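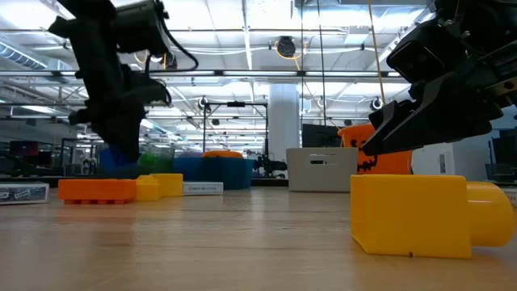
Why can a room with plenty of lamps still be a hard place to work in?

The amount of light is only one part of the matter. Where the light comes from, what it lands on, and what the eye has to look at next to it all affect how well a person can see. A room can have a high reading on the light meter and still give people sore eyes by the afternoon.

Interior Lighting for Work Rooms
Handout for Unit 3: Light on the Work Surface
Zistberg Evening School, building services course
Revised February 2022

This unit follows the one on lamps and fixtures. You should already know the difference between a lamp (the source) and a fixture (the thing that holds it). Bring your floor plan of the Rotow workshop to class. We will mark it up together and it will be used again in the unit on controls.

Terms used in this unit

Luminous flux is the total light a source gives off in all directions. The unit is the lumen. It is printed on most lamp packaging.

Illuminance is how much light falls on a surface. The unit is the lux, meaning one lumen per square meter. Older American plans use the footcandle, meaning one lumen per square foot. One footcandle is a little under eleven lux.

Luminance is how bright a surface or source looks from a given direction. The unit is the candela per square meter. A meter on the desk reads illuminance. What your eye responds to is luminance. Students mix these up every year, and the mix-up causes trouble later when we get to glare.

Reflectance is the share of incoming light that a surface sends back. White paint on a ceiling has a high reflectance. Dark carpet has a low one.

Maintained level means the light you can expect over the life of the installation, after dust and aging have taken their share. It is lower than what you measure on opening day.

How much light arrives

For a first estimate, divide the lumens by the floor area. The store room on the Rotow plan has an area of 17 square meters, and the fixtures in it give 2653 lumens in total. Dividing gives 156 lux. That number assumes every lumen reaches the floor, so it is the upper limit of a crude estimate.

Next, allow for dirt and aging. The plan calls for a 20 percent allowance. The figure drops to just under 125 lux. This may do for a store room where people fetch boxes and leave again. It would be poor for reading drawings or sorting small screws.

A fuller estimate also takes in the utilization factor, which depends on the shape of the room, the type of fixture, and the reflectances of the ceiling, walls and floor. The manufacturer's tables give it. We will use the Prisance tables in class. Make sure you read across from the right reflectance column, as the columns are printed close together and the headings do not repeat on the second page.

Distance and angle

Light from a small source spreads out as it travels. Double the distance and the illuminance falls to a quarter. Triple it and you are down to a ninth. This is the inverse square law, and it holds well when the source is small compared with the distance. It does not hold for a long tube close to a bench, or for a luminous ceiling, or for a window when you are standing next to it.

Angle matters too. Light that strikes a surface straight on gives the most illuminance. As it comes in at a slant, the same light spreads over a larger area and the reading goes down in proportion to the cosine of the angle. A task light pushed far to one side of a desk loses on both counts, distance and angle together.

Ceilings

A pale ceiling works as a second light source. Light that goes up comes back down from a wide area, which softens shadows and evens out the room. This only helps if some light goes up in the first place. A recessed fixture sends nearly all of its light down, and the ceiling around it can look gloomy even when it is painted white.

With an exposed ceiling, where beams, ducts and pipes are left showing, things are less simple. Painting everything one light color helps, but the spaces between the ducts still trap light. Use a lower ceiling reflectance in your calculation than the paint card gives. Fixtures hung on cables below the ducts usually do better than fixtures fixed up among them, and they are much easier to reach for cleaning.

Check the hanging height against any tall doors or lifting gear. On one of the older Rotow drawings the fixtures are shown in the path of the loading door. The drawing was never corrected, so go by the later sheet.

Shine on table tops

Every surface reflects light in two ways. Part is scattered in all directions (diffuse reflection). Part is thrown off at the same angle it came in, as a mirror would do it (specular reflection). Matte paper is mostly diffuse. Glass and polished metal are mostly specular. Most table tops lie somewhere between the two.

Trouble starts when a person sees the image of a bright fixture in the surface they are working on. This is called a veiling reflection. It lays a haze of light over whatever is underneath, and print or fine marks lose contrast. Adding more light from the same place makes it no better, since the haze gets brighter along with the task.

To find the source, lay a small flat mirror on the table where the work is done and sit in the usual seat. Any lamp you see in the mirror is in the offending zone. Move the lamp, move the table, or turn the table so that light comes in from the sides. If none of that can be done, change the surface. A satin or matte finish cuts the problem a good deal at low cost. A desk pad will do the same for a single seat.

Color of the surface matters as well. Very dark tops make white paper look harsh by contrast. Very white tops can be tiring under strong light. A middle tone is a safe choice for an office or a classroom. Where people look for dark parts all day, go lighter.

Direct glare

Direct glare comes from a bright source in the normal line of sight. We split it into two kinds. Disability glare makes it harder to see, like oncoming headlights. Discomfort glare is annoying or tiring without measurably reducing what you can see. The same fixture can cause both.

Things that make it worse: a brighter source, a larger source, a darker background, and a source nearer to the line of sight. Bare lamps against a dark ceiling are the usual offender in converted workshops. Fit louvers or diffusers, or light the ceiling a little so that the contrast is lower.

Windows cause glare too. Place desks so that people look along the wall with the window and do not face it. Screens should be at right angles to the glass. Blinds need to be within reach of the people who sit there, otherwise they get pulled down in August and stay down all winter.

Shadows

Some shadow is useful. It shows the shape of things and makes texture visible. Inspectors of cloth and sheet metal use low, slanting light on purpose so that small faults cast shadows. In a room with perfectly even light, objects look flat and it is harder to judge edges and depth.

Unwanted shadow usually comes from the worker's own head, shoulders and hands. For a right-handed person writing at a desk, light should come from the left and slightly in front. For benches used by many people, put fixtures on both sides of the bench line and leave the space straight behind the worker free of strong sources.

Color of light

Correlated color temperature describes whether white light looks warm or cool. It is given in kelvins, and a higher number means a cooler, bluer light. Color rendering is a separate matter. It tells you how natural colors look under the lamp. Two lamps can look equally white and render a red cloth quite differently. For sorting colored goods, wiring, or printed samples, choose a lamp with good color rendering first and settle the warmth afterward.

Do not mix color temperatures in one room without a reason. When lamps are replaced one at a time from whatever is in the cupboard, this happens by itself. Write the lamp type on the inside of the panel door.

Cleaning and records

Dust on a diffuser takes away light so slowly that people do not notice. Note the meter reading at fixed points on the day the system is handed over, and repeat it at the same points later. The Savolainen record sheet has a column for each point. Fill in the time of day and whether the blinds were open, or take the reading after dark.

Before the next class

Read the chapter on fixtures and mark the work areas on your Rotow plan. Estimate the illuminance in each area, first without the maintenance allowance and then with it. Try the mirror check at a table at home or at work and note where you sat. Light meters can be borrowed from the front office and must be returned with the cap on.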